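4. Setting up the Gukura kitchen timer and shelf clock

Read the whole section before you begin. The work takes around 8 minutes if the batteries are new.

4.1 Choosing the place

1. Put the clock on a flat surface, or hang it on the wall with the screw from bag 2.
2. Keep it away from the sink and from direct sun. Steam can go behind the glass and it stays there for many days.
3. Leave a hand's width between the clock and any large appliance. Motors and heating parts can disturb the time signal.

Caution: Do not stand the clock on top of an oven, even when the oven is switched off.

4.2 Batteries

1. Slide the back cover down and lift it off.
2. Insert the batteries. The flat end goes to the spring.
3. Wait for the short tone. When there is no tone, take the batteries out, wait a moment and insert them again.
4. Close the cover until it clicks.

Note: Rechargeable batteries may be used, but the low battery sign will then appear earlier than it should.

4.3 Receiving the time signal

After the tone the clock starts to search. The small mast sign blinks during this time. Please do not press any button while it blinks, or the search starts again from the beginning. In a kitchen with thick walls it is better to let the clock search overnight near a window and carry it to its place in the morning. 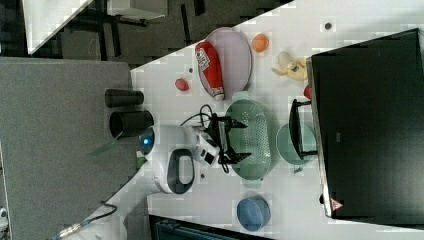

Can I set the time by hand if the signal is never found?
Hold SET until the hours blink, change them with the + and - buttons, and press SET again for the minutes. The clock will still try to find the signal every night.

4.4 Using the timer

1. Press TIMER once. The display shows 00:00.
2. Press + for minutes. Keep it pressed to go faster.
3. Press START. The longest time is 699 minutes.
4. When the alarm sounds, press any button to stop it.

The last time you used is kept in the memory. To call it back, press TIMER and START together. Changing the batteries clears this memory.

Note: The older model, Gukura 484, has no START button. On that model the timer runs by itself shortly after the last press.

4.5 Colour of the front ring

The front ring can be exchanged. It is sold in the colours Cotton, Giltwood and Stasiv. Turn the ring to the left, pull it gently towards you, and press the new one on with both thumbs. Do not use a knife or a screwdriver, the edge of the glass is thin.

4.6 Cleaning

Wipe with a soft cloth, slightly damp. No spirit, no scouring powder. Grease on the buttons can be taken off with a little washing-up liquid on the cloth.

Text of this section revised by Bakari Mwakalinga, Tuesday, July 30, 2024. Clocks delivered from August onwards have the back cover with two clips, see section 7.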